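4.3 Entering contribution rates in Clavico

Complete this section after you have imported the employee census (section 4.2). You need the Plan Setup permission.

1. From the Plans menu, choose the plan and click Contributions.
2. In Employee Deferral, type the default rate as a whole percent. Do not type the percent sign.
3. In Employer Match, type the match rate and the cap. For a full match, enter 100.
4. Set Normal Retirement Age. The default is 65.
5. Click Save Draft.

Note: Clavico keeps the last 16 drafts of each plan. Older drafts are deleted without a warning.
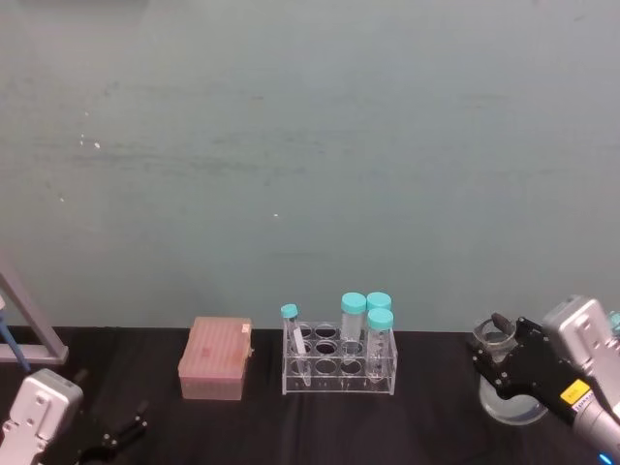 Projection charts are drawn from the saved draft, so save before you open the Charts tab. Choose a background under Display. The Plain setting gives a flat field in a gray-teal close to the wall in the photo, and the Dark setting is black like the cloth on the table. Use Plain for handouts, as Dark uses a lot of toner.

6. Click Check Plan. Errors are listed by field number.
7. Correct each error and click Check Plan again. Error 23 means the match cap is higher than the deferral limit.
8. Click Publish.

Caution: Publishing replaces the rates shown to all participants. You cannot undo it from this screen. To go back, open an earlier draft and publish that one.

If you use the Zasta payroll link, rates are sent overnight. Do not change them in Zasta on the same day.

Section revised June 18, 2007. Send corrections to Morag Morrison, Hemska Documentation.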